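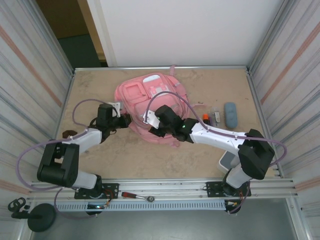
Somebody from the Mutthorpe users' list wrote in after my last post to ask why I bother re-torquing the base bolts at all, given that they left the factory tight and the arms weigh less than a good-sized dog. The writer has had a cell going for two years, has never put a wrench near it, and would like me to know that it runs fine.

I believe it. I have also had a car that ran fine, right up to the moment on the interstate when it became a very heavy piece of lawn furniture.

So, since the question was asked more or less politely, I'm going to write up what I do to our two-arm cell between jobs. The current job is bags. Backpacks, mostly: get hold of a zipper pull, open the pocket, put the small thing in, close the pocket, and do that until everyone involved wants to go home. It's a lousy job for a pair of arms and a good one for finding out what's loose on them, because a zipper pulls back. Stacking cups, you can be a couple of millimeters off all day and feel pretty good about yourself. With a zipper you find out.

The bolts first.

Both arms sit on black plates bolted to one long aluminum rail along the front of the table. It's a nice arrangement for moving the arms closer together or farther apart, and it has one weakness. The plates are held by T-nuts, and T-nuts in a slot are not held by anything except the pressure you put on them. When an arm reaches way out to the middle of the table and yanks, it's trying to pry its own plate up off the rail. It does this a few hundred times a day. It's patient. You aren't going to win by having been strong once, in September.

What I do is this. Power off, arms parked with the grippers resting on something soft (a backpack is excellent for this). Put a hand on the elbow and rock it, gently, front to back, with the other hand's fingertip across the seam between plate and rail. If there's movement you'll feel it in the fingertip well before you see anything. Then I go around the bolts with the ratchet, corner to opposite corner, and I stop when they stop. I used to lean on it. Then I pulled a T-nut halfway through the lip of the slot and got to spend an afternoon learning how the rail comes off, so now I don't lean on it.

After that I put a paint-pen stripe across each bolt head onto the plate. If the stripe's broken next time, that bolt moved. This is the cheapest sensor in the building and the only one that has never needed a driver update.

The reader is right about one thing, and I'll say so: if the bolts haven't moved, tightening them again does nothing useful and eventually does harm. Hence the stripes. Look first. I've gone whole stretches where the wrench came out, sat on the rail looking important, and went back in the drawer.

Next, cables, which is where the actual trouble lives.

Our gripper cables are lavender. I didn't choose it. They came that way from Petrenko, and I've come to like it, because a lavender cable shows up against white links and black joints and pretty much anything else you'd care to snag it on. Each one goes from the wrist up in a big loop, back along the upper link, around the outside of the elbow and down to the base. Everyone who visits looks at that loop and wants to tidy it. Please do not tidy it. The first version of this cell was tidy. I had the cables strapped down along the links every few inches like something in a catalog, and it looked terrific, and the left one broke inside its jacket in under a month because the wrist had used up all its slack on the first hard roll and spent the rest of its life tugging.

The way to size the loop is to send the arm to the worst place it will ever go. Not the worst place in the program you're running today, the worst place the limits allow. Full reach, wrist rolled all the way one direction, then all the way the other. Do it at slow speed with a hand near the stop button. At each extreme, pinch the cable next to the connector. If it feels like a guitar string, you need more loop. If it's lying on the table, you need less, because the other arm will find it. The two arms share the middle of that table and neither one has any manners.

The outside of the elbow is where it rubs. I run a thumb along the jacket there, both arms. I'm feeling for a flat spot or a shiny spot. Shiny means it's been rubbing in one place, and I shift the tie a little so that it can rub in another. This isn't a repair, it's more like rotating tires. When a flat spot starts to feel like a ridge, the cable gets replaced, and I keep a spare from the same batch because the next batch always has some improvement in the connector.

Down at the bases it gets uglier. The wires come off the plates in a bundle and go down toward the electronics below the table, and there's a perforated tray under the rail full of nice rectangular slots that I can lace ties through. For a long time I considered that bundle finished business. Then the right arm started dropping off the bus. It'd be gone for a second, come back, and the log would say it had never left. I swapped the adapter. I swapped the power supply. I wrote a rude paragraph to Brirkico about their controller, which I'm glad I didn't send, because the problem turned out to be a ferrule I had crimped myself, on a wire with no slack in it, which lost contact whenever the arm swung hard left and the plate flexed a hair.

Which plate? The one with the loose bolt. So there's your answer, dear correspondent. It did not run fine. It ran fine in my opinion.

Now I tug every wire at the base, one at a time, with two fingers. It should take a tug. If it comes out in your hand, congratulations, you have saved yourself a week, and you may go and make coffee.

Wrists and grippers.

There's a white bracket plate on each gripper, and those are ours, printed in the corner over at the Murkberg shop at whatever hour the machine is free. They're held on with small screws going into plastic, and screws going into plastic are a loan. I check them by trying to wiggle the bracket with a fingernail. If it wiggles, I don't tighten the screw, I look at the hole. Nine times out of ten the hole has gone oval and the plate goes in the trash and a new one goes on. I tried threaded inserts for a while. They work great if you put them in straight. I have a small box of brackets in which I did not put them in straight.

The finger pads I wipe down with alcohol and a lint-free cloth. Fabric jobs leave a kind of fuzz on them, and fuzz is slippery, and then the arm closes on a zipper pull with total confidence and comes up holding nothing. I've watched it mime opening a pocket. It was very convincing. It went on to place an object into the closed pocket, too, which is to say on the floor.

Then the green light on the wrist. All green means is that the wrist has power and is on speaking terms with the controller. It doesn't mean calibrated or zeroed. I've had a wrist five degrees out with a lovely steady green light on it. Treat it the way you treat a coworker saying "yep" without looking up.

Zeroing I do last, after everything has been tightened and wiggled, since tightening and wiggling is what knocks it out. (Yes, I did it first for a year.) Park the arm against the hard reference, set the zero, move away, come back, look. Then I run the check routine, which sends each gripper to the same touch point 500 times and logs how far off it lands. I used to run it 1000 times and found that the second half taught me nothing except how long it took. If the last fifty look like the first fifty, I'm satisfied. If they drift slowly in one direction something is warming up or something is loose, and you already know which one I check first.

At touch 558, back in the long-version days, the left arm once stopped, sagged about as gracefully as I do on a couch, and threw an over-current on the elbow. The elbow was fine. A zip tie tail I'd been too lazy to trim had worked its way around and jammed between the link and the housing. So: trim your zip ties. Flush, with real cutters. This is also good advice for your forearms.

The last part is the table itself. I vacuum it, mostly for the fabric fuzz, and I clear the sheet-metal side panels of whatever has been leaned against them, since an elbow way out at the edge doesn't have a lot of room to spare and doesn't ask. Then the small props go back out on the right side for the next run, little bottle with the orange cap and so on. I take the tools off the rail before I turn on motor power. I say it out loud, "tools off the rail," like a pilot, because there's a gouge in the link of an older arm in the storeroom that exactly fits a ratchet head, and I know whose ratchet it was.

Whole thing takes me most of a morning if I find something and an hour if I don't. I do it at every job change and any time the touch test looks funny.

Next post will be the elbow teardown, assuming the grease shows up. If you have opinions on grease, I'm sure you'll find the comment box.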